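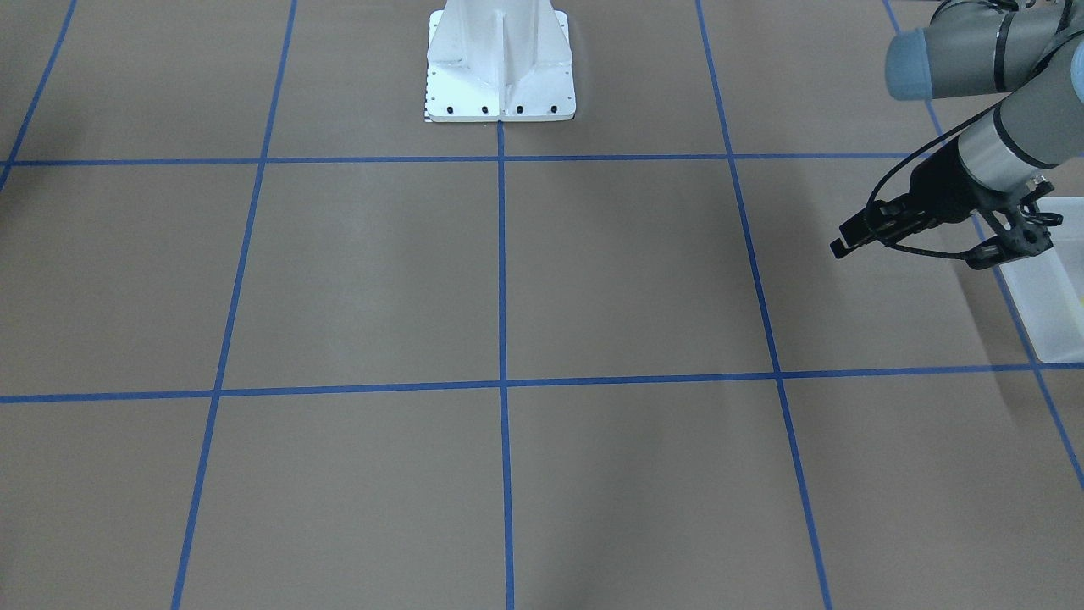 Arar, octubre

La biblioteca de semillas abre su temporada de otoño

La biblioteca de semillas de Arar vuelve a prestar desde este mes en la planta baja del centro Naidoo, entrando por el patio. El catálogo de este otoño reúne 149 variedades, casi todas de huerta, y por primera vez incluye una sección de cereal antiguo que nos ha cedido una finca de Prusen.

Para quien no la conozca, funciona como una biblioteca corriente. Uno se lleva un sobre, siembra, deja que algunas plantas lleguen a grana y devuelve parte de la semilla al año siguiente. No hay multas. Si la cosecha se pierde por el granizo o por los caracoles, basta con decirlo y lo apuntamos en la ficha, porque ese dato también sirve a quien siembre después.

Cada socio puede retirar hasta 4 sobres por visita. La cuota sigue igual que el año pasado y los menores no pagan. El horario es de cinco a ocho de la tarde, y durante este mes habrá alguien en el mostrador para ayudar con las altas.

Qué se puede sembrar ahora

En esta comarca todavía hay tiempo para las habas, los guisantes y los ajos. Las habas agradecen una siembra temprana, antes de que el suelo se enfríe del todo, y se pueden poner directamente a golpes de dos o tres semillas. Los guisantes de mata baja van bien en bancales resguardados. Los de enrame conviene dejarlos para finales de invierno, salvo en huertos muy soleados.

De hoja tenemos espinaca, canónigo, escarola y tres lechugas de invierno. La lechuga rizada de Prusen se agotó el año pasado en la primera semana, así que esta vez hemos reservado una parte para los que vengan más tarde. Quedan también acelgas de penca ancha, que aguantan las heladas flojas si se cubren con paja.

Los tomates, pimientos y calabazas no se prestan hasta febrero. Quien quiera devolver semilla de la cosecha de este verano puede hacerlo ya, y de hecho lo preferimos, porque así da tiempo a limpiarla y a probarla.
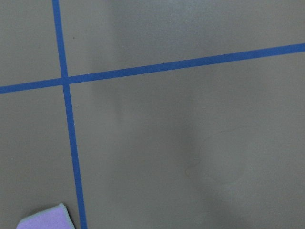 Cómo entregar las devoluciones

Las semillas tienen que venir secas y en papel. Los botes cerrados y las bolsas de plástico guardan la humedad, y el año pasado tuvimos que desechar una partida entera de judías por moho. Un sobre de correo usado es suficiente. En él hay que escribir el nombre de la variedad, el año de cosecha y el paraje donde se cultivó.

Si se desconoce el nombre, se puede poner una descripción: «judía blanca con una mancha, de la casa de mi abuela», por ejemplo. Varias de las variedades que hoy están en el catálogo entraron así.

Con las calabazas y los calabacines hay que tener más cuidado. Se cruzan con mucha facilidad, y si en el huerto de al lado había otra clase es probable que la semilla no salga fiel. Rogamos que se indique en el sobre. Las guardamos aparte y solo se prestan a quien las pida sabiendo lo que se lleva.

La prueba de germinación

Juwita Pelupessy se encarga este año de las pruebas. De cada lote grande toma 100 semillas, las pone en papel húmedo a temperatura constante y anota cuántas brotan. Si no llegan a 80, el lote no se descarta, pero se marca con un punto en la ficha y se recomienda sembrar más espeso. Los lotes pequeños se prueban con menos cantidad para no gastarlos.

La cebolla y el puerro son los que peor aguantan el almacenamiento. A partir del segundo año la germinación cae mucho, y por eso pedimos que se devuelva semilla de estas dos en cuanto se tenga. El tomate, en cambio, dura bastante si se conserva a oscuras y en un sitio fresco. El armario nuevo está en la pared norte del local, lejos del radiador. 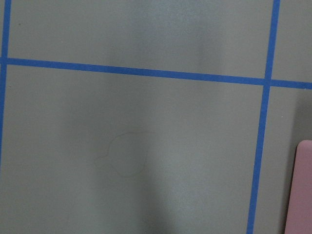
Las fichas con los resultados se pueden consultar en el mostrador. Están ordenadas por familia botánica y dentro de cada familia por orden alfabético, con el nombre local delante. Hay todavía errores en la parte de las coles, donde se repiten dos variedades con nombres distintos; se corregirá cuando florezcan y podamos compararlas.

También faltan hortelanos que quieran multiplicar semilla de zanahoria. Es una planta de dos años y ocupa sitio, de modo que casi todo el mundo la arranca antes. Quien tenga un rincón libre y no le importe dejarlo ocupado hasta el segundo verano puede apuntarse en la hoja de la entrada.

El intercambio de otoño se hará en el patio del centro, a partir de las once de la mañana. Se admiten semillas, bulbos, esquejes y plantones en maceta. La fecha se pondrá en el tablón en cuanto nos confirmen el permiso para usar el patio.

Compartido 4 veces · 0 comentarios

Boletín Flaneo · Contacto · © Flaneo, todos los derechos reservados · Volver arriba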